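Search this blog
Type and press enter

Reading an old painter's life in a very cheap reprint

7 min read

I have been laid up with a bad knee for most of this month, and so I have finally read the copy of Strachan that has been sitting by my bed since September. It's a life of a minor landscape painter, first published for subscribers in an edition of 248, and mine is one of those paperback reprints where somebody has photographed every page of a library copy and bound the lot in a shiny cover. Zodadari did this one. It runs to 328 pages, and I paid less for it than I do for a sandwich and a pot of tea in Trostton.

I do have a soft spot for these reprints, I must say. You get the library stamps, the pencil ticks in the margin, and on page 27 a whole argument in faded handwriting about whether the mill at Grumwood had one wheel or two (I'm with the pencil, for what it's worth). The plates come out as grey soup, I'm afraid, and two pages in the chapter on his debts are so crooked that I had to tilt the book like a steering wheel to get through them.
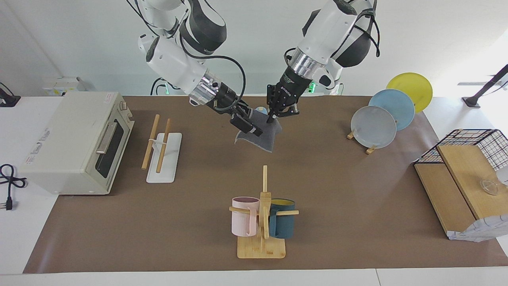
Page last changed: 30 May 2026

As for the writing, well, you need to be in the mood. The author can't let a cousin go by without telling you who the cousin married, and the first forty pages are nearly all grandparents. But once our man gets to Grumwood and starts painting cows for his rent it picks up wonderfully, and there's a long chapter made up almost entirely of his letters to his landlady which I read twice over and then read bits of out loud to the dog. He was always promising her a picture by the end of the week!

The list of works at the back claims about 1,660 paintings and sketches, which seems an awful lot for someone who was forever complaining of his eyes. I'd love to know how many are still hanging in spare bedrooms with the wrong name on the frame.

If you fancy trying it, do look for a second-hand copy of the old edition first, just for the plates. Otherwise the reprint will do you perfectly well. I've started on the second volume of the letters now, and the type is tiny.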